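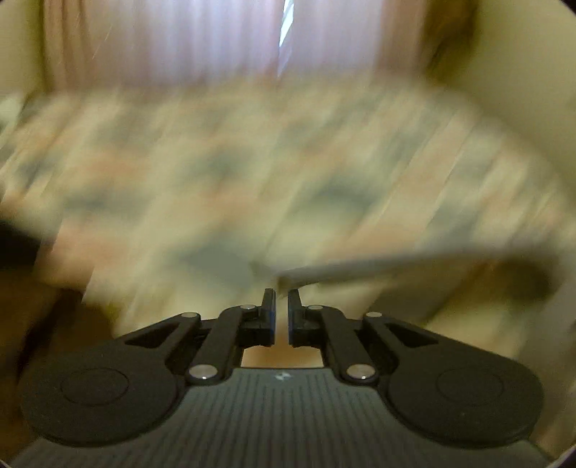

Patterned fabric on a bed-like surface.

The "sleep tourism" brochures have reached us too

Gosavberg's two guesthouses would now like to sell you a night's sleep. I thought they were doing that already. The new package, called Isano, comes with a pillow menu, a herbal drink and a talk on breathing, and it costs a good deal more than the same room did in November.

Seraina Ortner, who runs the larger house, told me guests "wake up changed." I asked how she knew. She said they fill in a card at breakfast. I have filled in such cards myself, usually with my mouth full, and I would have ticked anything.

The brochure also says that people in the valley have slept better than their neighbors since 1665. I asked Weronika Kwiatkowski at the local archive where that came from. She found a record of a dispute over hay from that year and nothing about sleep.

I don't doubt that a quiet room helps. Most of us sleep badly beside a road and better away from one. But a dark room, a decent mattress and a window that opens used to be what you got for the basic rate, and I'd like to see the hosts explain what the extra money buys before the summer bookings fill up.

Readers who have tried the package can write in. Please say whether you paid.

Olanrewaju Ogunleye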